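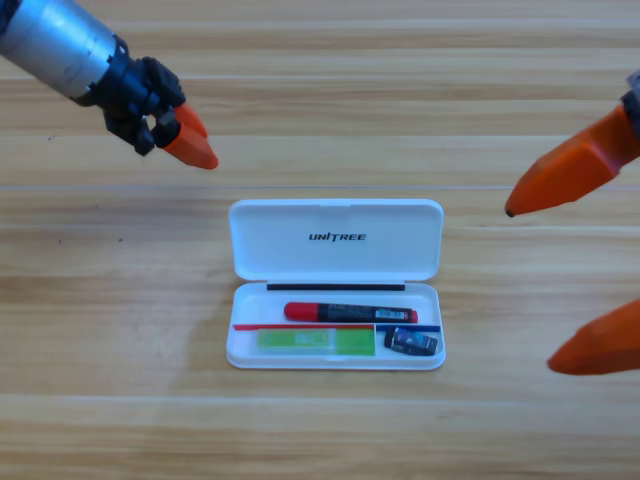
# How a School Buys a Robot

Buying a robot is a bit like getting a dog. There is the price on the day, and then there is everything that comes after. A school that forgets the second part can end up with a robot in a cupboard and no money left to use it.

Our class followed one school, Warkholm, through the whole job. The teacher in charge was Nga Hà. She started in January and wanted two robot arms that could pick things up from a table.

## Start with the job

Before you look at any robots, write down what you want one to do. Use a whole sentence. "We want a robot" doesn't help much. "We want two arms that can put pens back in a pencil case" helps a lot.

Packing a pencil case sounds easy to you. You have done it hundreds of times. For a robot it is hard work. A pen can roll. An eraser is small. The lid has to be open before anything can go in, and if the arm pushes too hard, the whole case slides across the table.

One sentence like that tells you plenty about what to buy:

- How far the arms must reach
- How small a thing the fingers must hold
- How heavy the heaviest thing is
- Whether one arm is enough, or you need two

Two arms cost more than one. But some jobs need them. Try closing a zipper with one hand and you will see why.

## Hands and fingers

The end of the arm is the part that touches things, and it comes in many shapes. Some robots have just two fingers that open and close. Others have a hand with lots of joints. More joints can mean more ways to hold something, but there are also more parts that can break.

Fingertips wear down, just like the soles of your shoes. Ask how much new ones cost before you buy the robot. Warkholm's first choice was an arm called the Flivton. Spare fingertips for it came only in packs of 20, and the school would have used a few each year. They picked a different arm, the Lei, with fingertips sold in pairs.

## Make a budget

A budget is a plan for money. You write down how much you have, then everything you need to pay for. If the second number is bigger than the first, something has to change.

The arms took up most of Warkholm's budget. Next, the school put aside 900 dollars for the other things:

- A strong table that doesn't wobble
- Spare fingertips and cables
- A lesson for the teachers
- Things to practice with, such as pens, erasers, and cups

The last line is cheap, and people often leave it out. A robot that only ever practices with one pen may have trouble with a fatter one. Buy different sizes and colors. You can also bring in old ones from home.

Keep a little money back for surprises too. Warkholm's surprise was a plug that didn't reach the wall.

## Ask the seller

Warkholm bought from a shop called Flusska. Nga Hà sent them a list of questions first, and these were the most useful:

1. How long will it take to arrive?
2. Who fixes it if it stops working, and who pays?
3. Does the software cost extra every year?
4. Is there a stop button, and can a child reach it?

The answer to the first one was up to 26 weeks — half a year! That meant the arms had to be ordered long before the class that would use them.

## Plan the space

Measure the table, then measure how far the arms can swing. Mark that area with tape. Hands and hair stay outside the tape when the power is on, and a grown-up turns the robot on and off.

Warkholm also chose who would use the arms and when. Each group has five children. One holds the checklist, one stays by the stop button, and the others set out the pens and write down what the robot does. They swap jobs at the next lesson.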